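17th March – skate workshop, notes for me and for Haziq Nair

Continued with the hockey blades from the Nama youth team. The Janssen holders came back from the rink yesterday evening, two of them with loose rivets at the heel. I replaced the rivets before doing any sharpening, otherwise the edge is never level.

Hollow: the coach asked for the same on all pairs, but the goalie wants his flatter. I wrote this on the tape inside his left skate. Please do not remove the tape.

The Hoder wheel is now at 83 mm. It started the season at 200, so it has done its work. It still cuts well, but the dressing must be repeated more often than before, and the last pass leaves a small burr on the outside edge. I take it away with the stone, very light pressure.
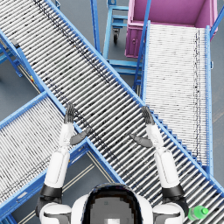

Spring order is also not finished. Kirura offers 60 pairs of replacement steel for 3,670 in total, delivery in May. Price is fair, I think, but the sizes in their list do not match ours for the juniors – I must ask again before we sign.

Tried the edge checker on five pairs after sharpening. Four were level. One was high on the inside, same skate as last time, so I suspect the holder is bent and the steel is good. Put it on the top shelf with a red label.

Tomorrow: measure that holder, dress the wheel, call Kirura. Haziq, if you come first, please start with the goalie skates.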